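1/
In June I finished one full year without buying new clothes. Several people asked me to write how it went, so I will try to do it in one thread. English is my third language, please be patient with me.

2/
Why I started: I added up my bank statements from the year before. I had spent 2394 dollars on clothes and shoes. I do not have a job where anyone looks at my clothes. I was sitting in the kitchen with the calculator and I did the sum again, and it was the same.

3/
My rules were simple. Underwear and socks I may buy new. Everything else must be second-hand, borrowed, or repaired. Gifts are allowed but I may not ask for them. I made the rules in one evening and later I had to change one of them (see 8).

4/
The first month I bought nothing at all. I only took out everything I owned and tried it on. It was 53 pieces, without the socks. Many I had forgotten. There was a skirt with the paper tag still on it, and the price on the tag made me a little angry with myself.

5/
After this I kept in the open only what I wear in the present season. The rest went into two suitcases under the bed. If I can see a coat every morning, I wear it. If it is inside a closet behind other coats, for me it does not exist.

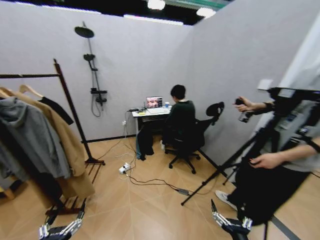 One reply to my first post says that this works only for people who live alone, and that with three children the open rack becomes a mountain before supper. I believe it. I do live alone, and I should have written this at the beginning.

6/
Second-hand shopping is slower than I expected. In Stornthorpe we have one good shop, Trenis, and the new things come out at 9 in the morning. I went there many times and came home with empty hands. I think this was healthy for me, but in November I needed boots and it did not feel healthy then.

7/
Please check these before you pay: the zipper, the armpits, the lining, the inside of the collar. Smell the wool. Hold knitwear against the window to look for small holes. I skipped the window one time and I brought home a sweater which a moth had visited before me.

8/
The rule I changed: rain clothing. My old rain jacket was a Pluvent, and it was letting in water at both shoulders. I washed it with the special soap, I sprayed it, I waited two days, and it was still letting in water. I could not find my size used. So I bought a new one and I counted it as a failure. My neighbour told me I am too strict.

9/
Repairs. I can sew a button and a straight hem. For a coat lining I went to Dixit, the tailor beside the post office, and paid less than I feared. Ask for the price before, and ask also for the date. Mine was ready three weeks later, in the middle of the cold.

10/
Long coats need a proper wooden hanger and enough height under them, otherwise the bottom folds and you have a line there the whole winter. Thin wire hangers make points in the shoulders. I threw all of mine in the metal recycling. 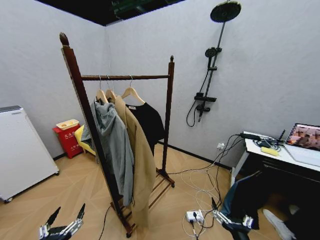
11/
The total for the year: almost 400 dollars, with the tailor, the boots and the new rain jacket. I gave away 15 pieces and I have missed only one, a green cardigan.

12/
Will I continue? Yes, but with softer rules. I would like to buy one new pair of trousers that fits me well, because in a whole year of second-hand trousers I did not find it. If you know a good shop for short legs, please write it under this post.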